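Le relevé de Drornwood

La station de Drornwood se composait d'un abri en tôle, d'un puits de mesure et d'un enregistreur Solanki à tambour. Torquil Yule en avait la charge depuis 13 ans. Chaque matin, il descendait la sonde, lisait la cote, la reportait au crayon dans le registre et signait de ses initiales.

En juillet, la nappe avait baissé de 20 millimètres. Le bureau de Zurley demanda une vérification. Yule démonta la sonde, contrôla le câble sur toute sa longueur et remplaça le joint. La valeur resta la même. Il rédigea une note de quatre lignes et l'expédia.

Zurley envoya Mabli Ruddock, hydrologue, avec une valise d'instruments et une autorisation de séjour de deux nuits. Elle relut le registre depuis la première page. À la page 400, elle posa son crayon.

– Vos relevés d'hiver sont tous pairs.

Yule examina la colonne. De novembre à mars, année après année, le dernier chiffre était pair. Les relevés d'été ne présentaient aucune régularité.

– La graduation est au millimètre, dit-il. Je lis ce qui est écrit.

– Avec des gants ?

– Avec des gants.

Elle nota la réponse. L'après-midi, ils étalonnèrent la sonde dans la cuve, par paliers de 500 millimètres, sans trouver d'écart. Le soir, Yule fit cuire des pommes de terre dans la cuisine du logement de fonction. Ils mangèrent sans parler du registre. 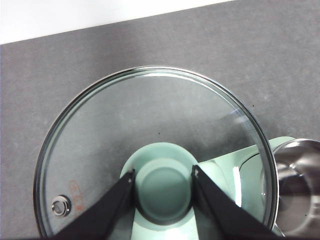
Le lendemain, Ruddock mit les gants d'hiver et descendit elle-même la sonde. Elle lut 6 842. Elle les retira, recommença et lut 6 843. Elle répéta l'opération jusqu'à midi, et l'alternance se maintint.

– Le pouce masque un trait sur deux, dit Yule.

– C'est une hypothèse.

Elle l'inscrivit comme telle dans son rapport, au paragraphe des erreurs de lecture, avec une incertitude d'un millimètre. La baisse de juillet – la seule chose qu'on lui avait demandé d'expliquer – y figurait comme confirmée, cause inconnue.

Après son départ, Yule rangea les gants dans le tiroir du bas et tailla son crayon. Puis il descendit la sonde. La cote avait encore perdu trois millimètres.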